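Sourdough discard crackers keep going soft by the next day, any ideas? 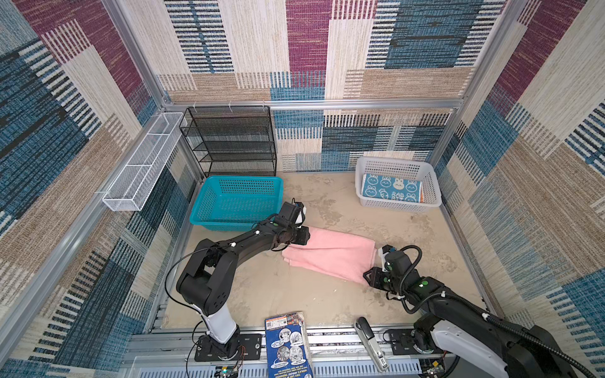 Striped panels in maroon, navy, teal and cream, with a white wire basket on the left.

Soledad Olmedo
2019-04-29

Hello all! I've been baking my way through the discard jar since January and I'm completely hooked on crackers. My mix is 282 g of discard, 122 g of wholemeal flour, a good glug of olive oil, a pinch of salt and whatever seeds are in the cupboard (sesame and fennel is the current favourite, do try it!). I roll it out between two sheets of baking paper, score it with a pizza wheel and bake at 160 fan until the edges go golden.

They taste brilliant on the day, but by the following afternoon the middle ones bend instead of snapping. The ones round the outside stay crisp. I put them in a tin with a tight lid as soon as I can pick them up. Is it the flour, the oven or the tin? I've promised a big batch for our street lunch and I'd love to make them a few days ahead.

Müzeyyen Başaran

Oh I love these, and fennel is such a good shout! I'd look at two things.

First, the tin. If they're still even a little warm when the lid goes on, the steam has nowhere to go and it all ends up back in the crackers. Leave them on a wire rack until they're stone cold, and then a bit longer. I give mine a couple of hours and sometimes forget them until bedtime.

Second, the rolling. When the outside ones are crisp and the middle ones aren't, the dough is usually thicker in the middle. Rest it in the fridge for half an hour and it rolls so much more evenly. I also take the tray out when the edges colour, lift off the outside crackers to cool, spread the rest out and put them back in for another 4 minutes or so. Check them often at that stage, they catch quickly.

If a batch has already gone soft, don't bin it! Ten minutes at 130 fan and a proper cool down and they snap again. I've done that with crackers nearly a week old and they were lovely with hummus.

Robles

might be your oven, mine runs cold at the back. turn the tray round halfway. also rye is nice in these

Soledad Olmedo

Thank you both! I did the longer cooling AND took the outside ones off early, and this morning's cracker snapped so loudly the dog came in to see what was going on. Fridge rest next, and I've got a bag of rye that needs using so that's going in as well. Does anyone swap all the wholemeal for rye, or does it get too crumbly to roll?

Müzeyyen Başaran

Half and half works for me. All rye is tasty but very sticky, so flour the paper well and add the water a teaspoon at a time, if it needs any at all.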